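## 4. Preparing your album for release

Read this section before you upload the first file to Cekia. You need the final masters, the cover, and the names of all people who wrote or played on the songs.

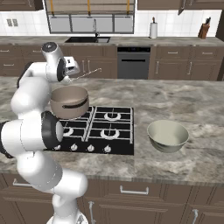
Perrine Marchal wrote to us that the old version of this section put the track order after the upload, and that she had to send her whole album again when she wanted to move one song. She is right, and the steps now have another order. Please follow them as they are numbered, also if you know the older guide.

### 4.1 Create the release

1. Sign in and open **My Releases**.
2. Click **New**, then choose **Album**. For a record with 4 songs or fewer, choose **EP**.
3. Write the artist name. It must be the same, letter by letter, as on your earlier releases.
4. Write the album title. Do not add the words "album" or "official" to it.
5. Click **Save draft**.

**Note:** The accent marks are part of a name. If the artist is Raphaël Marty, then "Raphael Marty" can make a second artist page in the shops, and to join two pages later is slow work.

### 4.2 Put the songs in order

1. Open the draft and go to **Track list**.
2. Click **Add empty track** one time for each song.
3. Write the song titles.
4. Drag the titles until the order is the one you want.
5. Click **Lock order**.

You can unlock the order as long as no sound file is attached. After this, a change of order is possible only with **Reset tracks**, and this removes the files that you attached.

### 4.3 Attach the sound files

1. Click the arrow next to the first title.
2. Choose the WAV file. MP3 files are refused.
3. Wait until the bar becomes green before you go to the next song.
4. Listen to the first and the last seconds of every track in the small player.

**Caution:** Do not close the browser window while a bar is still gray. The draft stays, but the file which was on its way is lost and must be sent again.

If your songs run into each other without silence, mark **Gapless** on each of them. Live recordings nearly always need this. Check also that the applause is not cut between two tracks – the small player does not play the transition, so you have to listen to it in your own program.

### 4.4 Credits

Each track needs at least one composer. Lyrics, if there are any, need a writer.

1. Open **Credits** under the track title.
2. Write the legal name of the composer, for example *Ivana Rivadeneira*. A stage name goes in the field **Known as**.
3. Add the players and choose the instrument for each.
4. Write the shares. The sum must be 100 percent. With 97 the field becomes red and you can't continue.
5. When the same people made all songs, click **Copy to all tracks**.

**Note:** A traditional song has no composer. Choose **Traditional** and then write the arranger, if you have one. Cover versions are explained in section 6.

### 4.5 Cover

The cover must be square and saved as JPG or PNG. Web addresses, prices and shop logos are not allowed on it. The artist name on the cover, if it is there, must agree with step 3 of section 4.1.

### 4.6 Choose the date and send

1. Go to **Release date**.
2. Choose a day at least 2 weeks from now. For playlist requests, 6 weeks is better.
3. Choose the countries, or leave **All**.
4. Click **Check release** and repair everything that is shown in red. Yellow lines are only advice.
5. Click **Send**.

You receive an e-mail when the release is accepted. Until then the draft is closed and you can read it but not change it. To open it again, click **Take back**. Your date is then free, and you must choose it again.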